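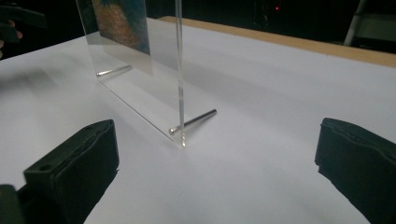

Themba Oosthuizen wants to know if the rods have to come out every time you change the print. Yes, they do. Both of them. Takes a minute once you've done it twice.

The rest of what people ask about the clear acrylic frames, in no order:

Which way up does the print go?
However you like, but leave the bottom of the sheet empty if you want the clear strip under the picture. Most people do. The rods pass through down there and a print that goes all the way down gets holes in it – we've had three of those back this year.

What sizes?
Small and large. The large is the Rallberg, the small is the Plivia. Same rods for both, so if you loose one you can borrow from the other.

Can I use a photo instead of an art print?
Sure. Matte paper is easier. Glossy photos can stick to acrylic in a warm room, so put a thin paper border behind.

How heavy can the paper be?
Up to card stock. Thicker than that and the plates won't close.

Laying the sheet on the plate
Flat table, plate down, paper on top. Wash your hands first. Line up the top edge before you worry about the sides. If it slides, lift it and start over, don't drag – grit under paper scratches.

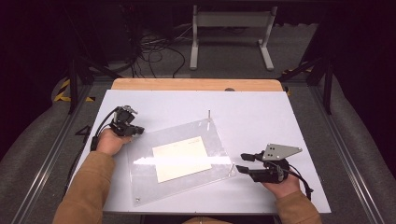 How do I clean it?
Soft cloth, water, drop of dish soap. No window spray, no paper towels. Ammonia clouds acrylic and there's no fixing it.

There's a film on mine and it looks cloudy
Protective film, peel it. Both sides. Start at a corner with a fingernail.

It leans
Rods not pushed through evenly. Stand it on something level and slide them untill the same length shows front and back.

Do you sell spare rods?
Yes, packs of 20, silver only. Black maybe in January.

Bulk orders for schools or cafes?
From 34 frames up, write to the Trostholm shop. Biggest we can do in one go is 1000.

Will sunlight hurt it?
The acrylic is fine. The print will fade, so not the south window.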